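Last updated: April

The Rønning Fabric Fair, Mostly on Foot
Posted in April, by the weekend desk

The shuttle from the Nusmont parking lot was supposed to run every 12 minutes, and perhaps somewhere it did. I walked. By the time I reached the hall the free coffee was gone and the line for the paid coffee had started to look like an exhibit.

Rønning has held its fabric fair every spring for longer than most of the sellers have been in business. This year's program listed 70 stands, with a map that had been printed sideways. I found Karavholm, the linen people, by following a man with a very full cart. Their undyed linen is lovely and priced as if it knows it.

Demurico had the big corner spot and a talk on clothes storage, which I sat through mainly for the chair. The advice was to hang less, fold more and stop keeping things for a thinner future. I own seven shirts that belong to that future, so I took no notes.
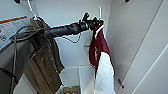

The remnant tables at the back were better value. Everything there is sold by weight, and the scale is watched closely by both sides. I came away with a length of gray wool, some cotton with a flaw I still can't find, and a zipper I have no plans for.

Lunch was a cheese roll from the window by stand 524 – the numbering has its own ideas – and it was a good roll. Go before noon, bring cash for the remnants, and wear the shoes you'd wear if you already knew about the shuttle. The wool is going to be a skirt, or a cushion if the skirt goes badly.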